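Does a table covering help with folding dark laundry?
Kátia Barbosa, Ellwood project report

2. Background
The Ukwood guide to folding claims that a cloth over the table stops garments sliding. It gives no test for this, and I doubt it makes much difference with shirts.
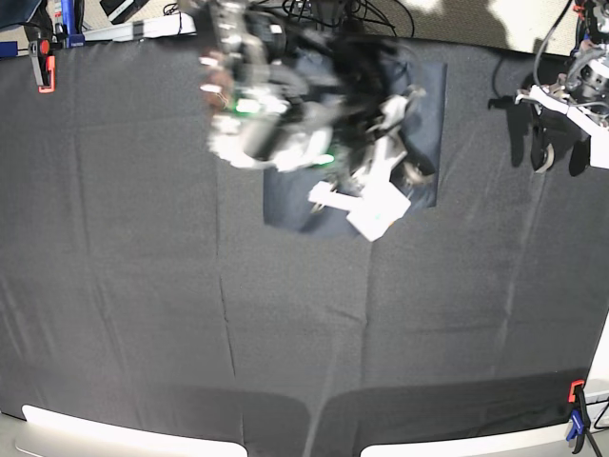

My first worry was contrast. Navy is hard to judge by eye at the best of times, and edges matter when you fold to a line. The gray-looking cover has fold marks of its own in a loose grid, and with a navy cloth lying flat on it those creases could easily be mistaken for guides. They are not straight enough to trust.

3. The shirt
A shirt is worse. Spread out, it still bunches into broad diagonal folds, and the dark cover hides where the hem curves. I can't see that grip is the main problem.
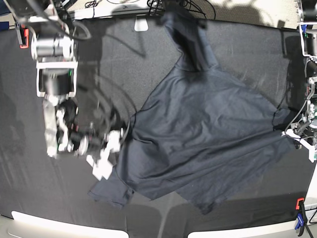 4. What I would change
A pale cover, ironed first, and a proper comparison with a bare table. Until then I would leave the guide's claim as unproven.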